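Search manuals
Go

Brultwood Table Kit - Owner's Guide
Section 7: Laying Out, Cleaning and Putting Away
Posted by Clatcombe Support, October
86 shares - 2 comments

This section covers the Brultwood kit from the time it is unpacked to the time it goes back on the shelf. It applies to the standard kit, series 2000. If your kit came with the round cover, use the Dorstead supplement in place of steps 3 through 8.

7.1 What you need

The kit has a beige table cover, a light blue cloth, a pale green bowl, a pale green container and a tan storage tube. You will also need a clear table. The cover does not have to reach the edge on every side.

Note: Covers sold through the Jacobs catalog are a little narrower. The steps are the same.

7.2 Laying the cover

1. Take everything off the table and wipe the top. Let it dry fully. Moisture trapped under the cover can leave a dull patch on some finishes.

2. Take the cover out of its bag and put it down near the middle of the table, still folded. Check for the care label. The label goes on the underside.

3. Open the cover one fold at a time. Do not shake it out over the table.

4. Stand at one long side and reach across. Take hold of a near corner with one hand and keep the other open, fingers relaxed, just past the opposite end of the cloth. Keep the bowl and the tube up off the cloth until the corners are where you want them.

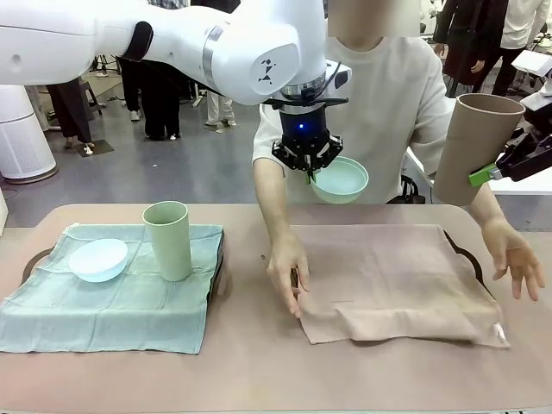

5. Check the edges. The sides should run parallel to the table. If one corner is off, move that corner only. Pulling the whole cover usually puts the other three out.

6. Smooth from the center outward with the flat of your hand. Fold lines will still show at first. They are not a fault and they drop out with use.

Caution: Do not iron the cover in place. Heat can pass through to the tabletop. Iron it on a board, on the low setting, with the underside facing up.

7.3 Placing the blue cloth and the container

The blue cloth is the working surface for anything that might drip. It goes at one end of the table, next to the cover or just overlapping it.

7. Spread the blue cloth so that it lies on the tabletop with some bare surface showing at the sides. A cloth that hangs over the edge is easy to catch with a sleeve.

8. Hold the corner nearest you while anything is being lifted on or off. The cloth is light and it travels. Once the container is down, you can let go.

9. Set the container down gently. Its base is a good deal narrower than its mouth, and it will tip if it lands on a crease. If you are going to put water in it, fill it no more than halfway. 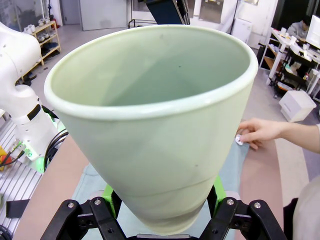
One owner wrote that the container kept falling over on a table with a slight slope, and that folding the blue cloth double under it made things worse. A single layer pulled tight had fixed it, and the owner asked us to put that in the guide.

We agree with that advice. Use one layer only. If your table has a noticeable slope, set the container at the higher end and put nothing in it heavier than napkins.

Note: The small dark specks that sometimes appear on the green pieces will not affect use. Most come off with a soft cloth and dish soap. Do not use a scouring pad, which dulls the finish for good.

7.4 Cleaning marks from the cover

Marks are easier to see with the cover lying flat, so check it before you fold it. Look at it from both long sides - light from one direction can hide a faint mark completely.

10. Clear the middle of the cover. Move the bowl to one side if you need the room.

11. Lay the container on its side on the blue cloth, with the mouth facing away from the cover. Any drops left inside will then run onto the blue cloth.

12. Find the darker patches and bring one hand down near them with the fingers curled.

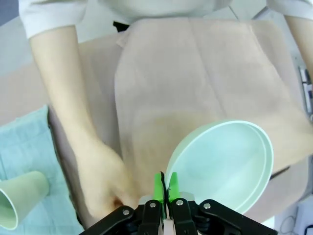

13. Dab each mark with a clean, damp cloth. Work from the outside of the mark toward the middle. Do not rub.

14. Leave it for 30 minutes and look again. If the mark is still there, repeat once with a drop of mild soap, then dab with plain water to take the soap out.

15. If it has not moved after the second try, wash the whole cover according to the label. Brown marks from tea and coffee often need a full wash.

Caution: Do not use bleach on the cover or on the blue cloth. The color loss is permanent and is not covered under the Brultwood warranty.

7.5 Putting away

16. Take the green pieces off the table and dry them inside and out. Pay attention to the underside of the rims, where water collects.

17. Fold the cover along its existing lines. If one side has lifted or bunched up against the blue cloth, pull it flat first or you will press in a new crease.

18. Roll the blue cloth and slide it into the tube. It should go in without forcing. If it sticks, take it out and roll it again more tightly.

19. Store the tube upright in a dry cupboard. Put the bowl in the container only if both are completely dry - damp pieces can stick together and are hard to separate without marking them.

For replacement tubes and covers, contact the Clatcombe parts desk and have your series number ready.

Comments (2) - Share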